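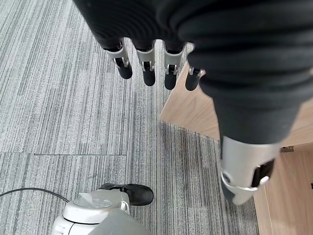 L'atelier Salehi cherche un relieur ou une relieuse à temps partiel

Depuis le temps que nous repoussons cette annonce, il fallait bien s'y mettre : les registres s'empilent et nous ne suffisons plus à la tâche ! Notre petite équipe restaure en ce moment le fonds paroissial de Grerner, dont le plus ancien volume remonte à 1704, et il nous reste 11 registres à reprendre avant l'été (couture, dos, parfois la page de garde entière).

Vous savez coudre sur nerfs, vous aimez la colle d'amidon et les longues matinées calmes ? Venez donc nous voir. Un CAP ou une expérience équivalente serait bienvenu, mais nous prenons volontiers le temps de former.

Contrat de 5 mois, trois jours par semaine, début en mars. Prime de 300 euros pour les frais d'installation.

Lettre et quelques photos de vos travaux à déposer à l'atelier, passage Fandell, le lundi de préférence.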